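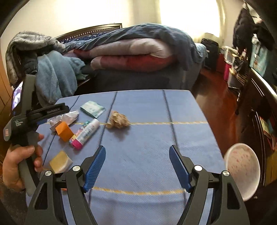
Carnet de Kashindye, avril, le soir

J'ai passé la journée sur la règle de prise, celle qui me résiste depuis le début du mois. Dans la première version du guide Brenura, il était écrit : « saisir l'objet proprement ». J'ai relu cette phrase le matin et j'ai eu un peu honte. Que veut dire proprement, quand l'objet est un papier froissé et qu'il n'a pas deux côtés parallèles ?

Ma proposition est maintenant la suivante. On approche les mâchoires ouvertes, on attend un court instant, on ferme sans pousser l'objet sur la surface. Les deux patins doivent toucher. Si un seul touche, on rouvre et on recommence, et la reprise reste dans l'enregistrement, elle n'est pas coupée. Sur ce dernier point, l'équipe de Hinanura n'est pas d'accord avec moi.
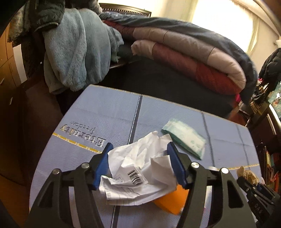 Ils disent que 81 prises sans reprise valent mieux que le double avec des hésitations. Je comprends l'argument, mais un robot qui n'a jamais vu une erreur corrigée ne saura pas quoi faire de la sienne. J'ai écrit cela dans la marge, trop vite, avec deux fautes d'accord que j'ai vues seulement après l'envoi.

Pour le travail à deux mains, j'ai ajouté huit lignes. La plus importante : une pince ne passe pas au-dessus de l'autre pendant qu'elle tient quelque chose. Et pour la corbeille, on amène l'objet au-dessus de l'ouverture, on s'arrête, puis on lâche. On ne jette pas.

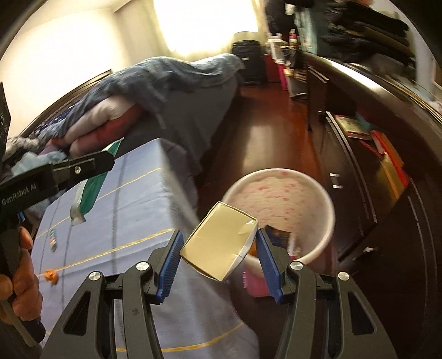 Kistora – Groupe Bonnes pratiques de manipulation

Je dois encore vérifier le mot « lâcher ». On m'a proposé « relâcher » et « déposer », et pour moi ce ne sont pas trois choses égales. Déposer demande un contact avec le fond. Demain je relis les 16 pages à voix haute, c'est ma seule méthode sûre en français. Il est presque 23 h et le thé est froid.

3 commentaires · 8 partages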